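I met the owner of Plosell in the cafe next to her unit, and before my tea had even arrived she was telling me about fat. "Bacon fat, chip fat, the lot," she said. "People run the hot tap and think it's gone. It's gone as far as the bend in the garden."

Plosell is a small firm that fits and services grease traps, mostly for cafes and takeaways, with a bit of household drain work when things are quiet. She started it with one van and now has 2, plus six people on the books. I'd wanted to talk to her ever since our own kitchen sink backed up in November (during a birthday lunch, thank you very much).

So what does a trap do? "It slows the water down," she told me. "Fat floats, crumbs sink, and the water in the middle goes off to the sewer." She fits a lot of the Nernetti ones because the lid comes off without a fight, though she grumbles about the price of the seals. The Yammine is cheaper, but she finds it a pain to clean in a tight corner.

I asked how often a cafe should empty one. Every 30 days is her starting point, sooner if there's a fryer. One customer left his alone for far longer and ended up with a bill for 3000 pounds, most of it for digging up the yard. "He was ever so nice about it," she said. "He sends us chips now."

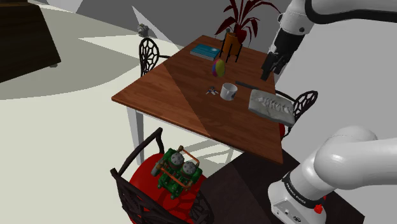 We got on to what the rest of us can do at home, and she was much less strict than I'd feared. Wipe the pan with kitchen paper before you wash it - that's the main one. Let the fat set in an old tin and bin it. She doesn't think much of pouring boiling water down after a roast, as it just moves the trouble along a bit.

And those bottles of drain cleaner? She pulled a face. "If it's slow, get a plunger. If it's slow again next week, ring somebody."

She had a job to get to over at the Clurnus bakery, where the trap sits under a floor hatch behind the ovens, so we left it there and I paid for the teas.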